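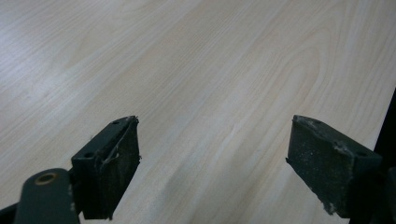 Tables at Brostudside: Your Questions

Brostudside is a shared workroom with big pale tables, hired by the half day. Most of the questions we get are about the tables, which says something about the tables or about the people who hire them. Itzel Ledesma wrote the answers. Sarahí Ledesma took out the rude ones.

Is it real wood?

The grain is very convincing and the surface is smooth, and we've heard both sides argued with some heat over a cup of tea. They came to us from a closing-down sale at Dromard with no paperwork, so please treat them as if they were wood and somebody's grandmother were watching.

Can I leave my things on the table overnight?

No. When your session ends the table goes back to being a bare table. Anything left behind is put in the grey crate under the stairs, where it joins two umbrellas and half a ukulele. We empty the crate in July.

What do I clean it with?

A damp cloth, then a dry one. Both are on the hook by the sink. If something has stuck, add a drop of washing-up liquid and be patient. Please don't use:
Scouring pads
Bleach
Nail varnish remover, even "just a tiny bit"
The lemon thing you saw on the internet

Which way do I wipe?

We were surprised to be asked this as well. Go along the grain if you like, as crumbs are easier to spot that way. Sweep them into your hand and then into the bin. The floor is not the bin.

Can I put a hot mug down?

On a coaster, yes. Bình Đồng made us a stack of cork ones and would like to see them used for drinks. They have so far been used as frisbees, plant stands and, during one long meeting, a small tower.

And a hot glue gun, or an iron?

Glue guns go on the silicone mats in the top drawer. Irons go on the ironing board. It squeaks, but it works.

I've marked the table. What now?

Tell us. Pencil comes off with a soft rubber and most felt tips give up after a bit of rubbing. Permanent marker is more of a lifelong commitment. We don't charge for small marks, though we do sigh. Deep cuts come out of your deposit, so use a cutting mat. There's a cutting mat in the drawer. There has always been a cutting mat in the drawer.

How big is a table?

178 cm long. Two people can work at one comfortably, or three if they like each other. If you're laying out a pattern or a quilt top, book a pair and push them together. Lift, please, don't drag. The people downstairs have written to us about dragging.

Can I have the table by the window?

Everyone wants the table by the window. It's first come, first served from 9 in the morning, and draping a coat over it at ten to doesn't count. Guadalupe Chávez has tried this with a coat, a scarf and a sandwich. One warning: on a bright day the light comes down hard on the pale top and makes white paper difficult to look at. Pull the blind halfway.

May I bring a tablecloth?

You may. Oilcloth is best for paint. Please take it home with you and don't fold the wet bits inwards and leave it with us as a present.

What about glitter?

No.

Biodegradable glitter?

Also no. The Savemdale card-making group came two winters ago and we still find it in the kettle.

Do you sell the tables?

Stamatia Tsakiris gets asked this more than you'd think. We don't, and we haven't got any spare. Robles, on the corner, will cut a top to size if you take your measurements in. Measure twice and write it down. They won't take "as wide as my arms" any more.

I have a question that isn't here.

Ask at the desk, or put a note through the door. Notes taped to the tables will be read, but with less goodwill, as it's one of us who has to pick the tape off.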